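Workshop & Benches > Hand tools > Storage and layout

Where do you put a T-handle driver down between screws?

Asked by Delali Amoah, 7 April 2004

I finally have a proper table to work on! It's the old dining table from my aunt's place, and I've moved it into the spare room and covered it with a white sheet so I can find dropped screws. That part works beautifully, I'm thrilled with it. I mostly take apart and put back together small household things: fans, a bread machine, the hinge on a lamp, that kind of job.

My trouble is the T-handle. I love it, it's the most comfortable driver I've ever owned, but there's no good place to set it down. Lay it flat and the shaft swings around to point wherever it likes. Stand it up in a mug and it tips the mug over, handle first. I've tried dropping it into the bowl where I keep my screws and then of course I'm fishing around for screws under the tool. Last week I knocked the whole bowl onto the carpet (yes, carpet, I know) and spent the evening on my knees with a magnet.

So what do you all use? I'd like something that sits on the table and can go in a closet when guests come. I can't put anything on the wall in that room. I have 2 T-handles and a handful of ordinary screwdrivers, nothing huge. I looked at the Grerkano bench tray but the slots seem too narrow for a T shape and it costs more than the drivers did.

Also, if anyone has opinions on bowl vs. flat tray for the loose parts I would love to hear them. I get on with my bowl, apart from the carpet incident.

Answer from Crescencio Quintana

Pegboard. Hang it on the pegboard and you're done. If you can't drill, lean the pegboard against the wall. I've had mine up since July and never lost a driver.

Get rid of the carpet too.

Answer from Anselmo Goicoechea

Hi Delali, nice choice of table, dining tables are a great height for standing work. I want to put in a word for the block of wood. Take any offcut of two-by-four, drill a row of holes down the middle a bit wider than your widest shaft, and there's your rack. Mine has 11 holes and I only ever fill the ones nearest me, but it looks terrific and my brother-in-law asked for one the minute he saw it.

Two things I'd do differently. I drilled mine straight down, and the T-handles bump into one another if they're in neighboring holes, so skip a hole between them or space them wider to begin with. And glue something grippy to the bottom! On a bare table a block stays put pretty well, but on a sheet it skates the moment you bump it. I used the rubber from an old Casado mouse pad cut to shape and it has been perfect.

On bowl vs. tray: tray, for me. I like to lay the screws out in the order they came off, top row for the top of the thing and so on. In a bowl they're all mixed up and the long one always goes back where the short one should be. If you're only ever dealing with one size of screw then a bowl is fine.

Don't listen to the carpet comment. Put a cheap plastic floor mat down, the sort for desk chairs, and you can wheel your seat around as well.

Answer from Montserrat Palacios

Delali, I am so glad you asked this, I have strong feelings about it! I came to T-handles late (bicycles first, then sewing machines, now anything with a cover on it) and the putting-down problem drove me up the wall for ages.

Anselmo's block is good and I've made one. My only complaint is that a solid block hides the tip. You can't see if you've picked up the hex or the cross-point until it's out. What I prefer is an open rack, meaning something with a top edge that has holes through it and air underneath. Shelf brackets, bits of punched channel, the ends off a broken file organizer, all of those will do it. You see the shaft the whole way down, and if a screw falls in there you just pick the rack up.

Don't buy anything before you've been through your own junk drawer. The Imon people sell a lovely one, a friend has it, and I still like my bracket version better. Check the holes with the driver you use the most and forget about the rest for now. A hole a little too big is easier to live with than one that grabs.

Then the layout. I keep the rack in front and the bowl behind it, close together, everything on white. Your sheet is exactly right, please keep it. 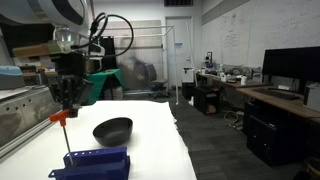
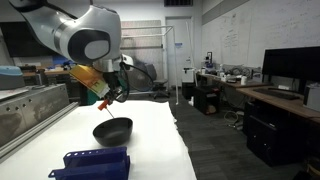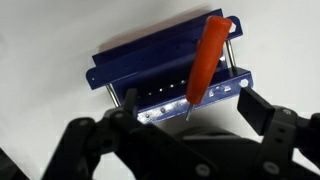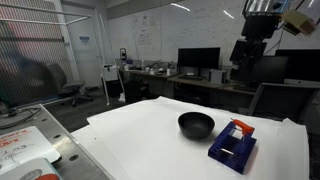
A rack and a bowl want to be near enough that the driver only has a short trip between them, and then you stop thinking about it at all. I nudge mine until I can go from one to the other with my elbow on the table. The second picture has the tip of the orange-handled tool reaching into the dark bowl, with the blue holder right in front of it, and that's the spacing I'd copy. In the last one the tool is lying across the top of the holder with the orange end hanging over the side, and I do the same when I'm in the middle of a job and can't be bothered to aim for a hole. It's a perfectly good way to park a driver! For the T-handles I'd still go for a hole at the end of the session, with the handles turned so they line up with the row instead of sticking out across it.

Bowl or tray? Bowl, sorry Anselmo. A round one with a wide mouth, dark if you have it, so shiny screws show up against it. When the order matters I use an egg carton and number the cups with a marker. If your bowl is a light plastic one, try something with more weight to it and see if it stays on the table next time you catch it with your sleeve. And tuck the edge of the sheet under the table or clip it down, one snag of a chair arm and the lot goes over.

Let us know what you end up with, and what was wrong with the bread machine. Mine has started making the grinding noise again.

Comment from Delali Amoah

Thank you all!! I found a punched metal bookend in the closet and the T-handle drops right in. It needs something heavier on the foot so I'm going to try Anselmo's mouse pad idea plus a clamp. Bread machine was the belt.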